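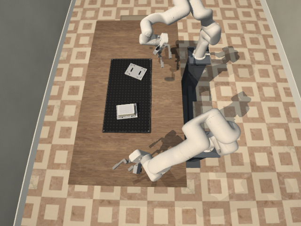 Well, we finally have numbers to show you! Since my last note Lorena Núñez and I have recorded 534 simulated episodes for Tudarcombe, and 400 of them passed review and went into the training set. Most of the month went into the layout. Both arms share one stand on the long side of the table, with the black breadboard beside them and the plate and the gridded white box on top of it, and finding starting poses that keep the elbows apart took me far longer than I'd budgeted (sorry about that).

The room is finished too — walls, tiles, ceiling light, the lot. I'd like to vary the lighting next, as every episode so far uses the same setup. 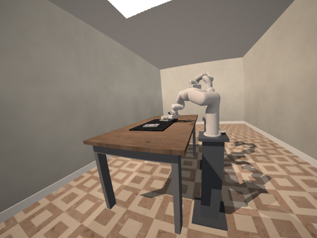

Cecilia Agbenyega asked whether we should be keeping the failed tries as well, and said she'd rather have 115 honest misses than another hundred clean runs. I think she's right, so the rejected episodes are now labeled and stored on their own.

Close-up views are my biggest headache. When a camera gets right down near the grid, the lines go soft and the model has very little to hold on to.

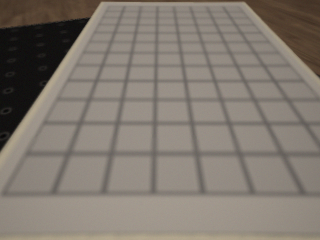
I've asked Ximena Leiva for 19 hours of render time in March to redo the worst of them at a higher resolution. If that's too much for the budget, we can start with the second arm only and see how far it gets us.

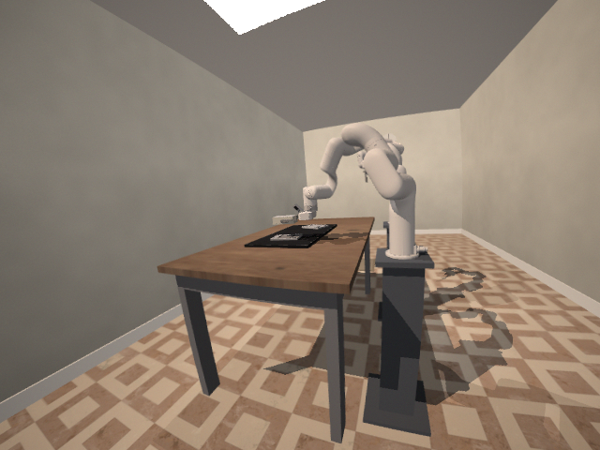

Both arms at the table, Tudarcombe simulation.

Next up are the new lighting sets and a first training run.

Recent items
Grarnberg: February update
Prirkier arm calibration notes
Rivadeneira episode review guide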